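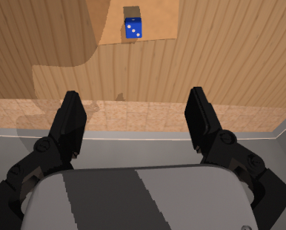 Wrist camera view in the simulator, blue die on the pale patch, three up, fingers open.

To: gullimska-sim list
Date: 2018-04-06
Subject: Re: die task, reset and camera settings

> We loaded the Duda scene on the club machine and the arm comes up fine,
> but our success rate is far below what the other team posted. Are we
> supposed to randomize the die, the table texture, or both? Also, the
> wrist camera seems to show a lot of gripper and not much table. Is that
> intended, or did we break the mount transform?

The mount transform is fine. Both fingertip pads and the top of the housing should be in view when the gripper is open. If you lose either pad, you are on the old Platen config and need to pull again.

Randomization for the July round:

Die position: yes, anywhere on the pale square, drawn fresh at each reset.
Die orientation: yaw only. The top face is not scored.
Table texture: fixed. Do not swap it. The two wood tones are far enough apart in brightness that a plain threshold on luminance will pick up the border of the patch. Use hue for the die. The blue separates well from all of the wood.
Light: fixed. The shadow falls on the far side of the die as seen from the wrist. One of our groups included it in the bounding box and their grasp center was off by around 2 mm, enough to clip the die with one pad on the way down.

On the success rate: check what you are counting. The other team's number is from 144 evaluation episodes after training on 3,552. Episodes that hit the 60 second limit count as failures, and so do episodes where the die is lifted and then dropped before the hold check. If your script skips timeouts the numbers can't be compared in either direction.

The gray shadow on the cork strip at the left comes from the left finger. It moves with the arm, so mask it or crop the strip before doing any background subtraction.

I have put the reset script in the Enesport folder next to the scoring code. It needs the same seed file as the scene. Please send logs with the next report, not just the final rate.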